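Filed under: Diary, Giving and Community

Monday, late evening. I came home from the Varnham fund meeting with a headache, but a good one. We have $400 left from the summer appeal and seven groups asking for it. I wanted to give everything to the reading club. The others wanted to divide it, and I understand them too.

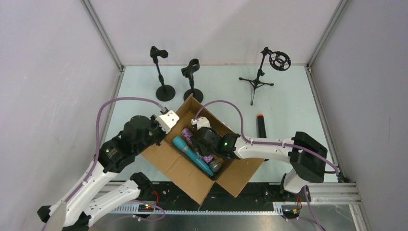 In my first country we did not write letters to ask for money. A neighbor knocked, and you gave. Here I had to learn the thank-you letter – I have written 80 of them since spring, all by hand, and my wrist knows it.
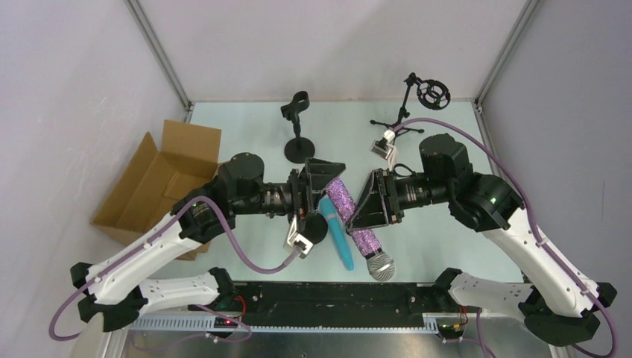 By the diary keeper, letter writer for the Varnham fund

Tomorrow I must call the Lurkis food pantry about their request. It is short and clear, and I trust it more than the long one from Fernex, with so many charts.
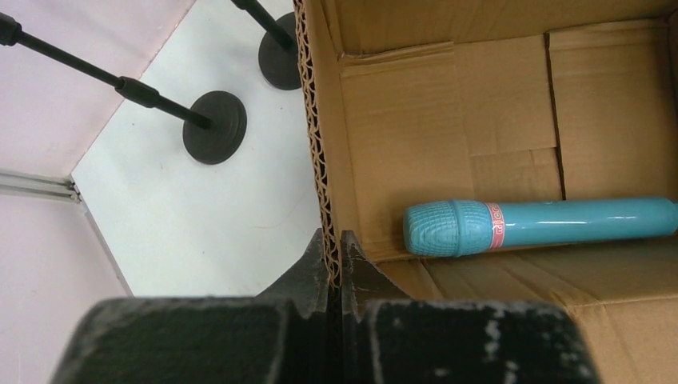
I am still thinking about my own giving. Last year it was $191 in total, in small pieces, and I cannot say where half of it went. Next year I will choose two places and stay with them. A toy microphone in a cardboard box, like the teal one, is the kind of gift I used to send without asking if anybody needed it. Now I will ask first. The Tannous shelter gets my first call – before lunch, if I am brave.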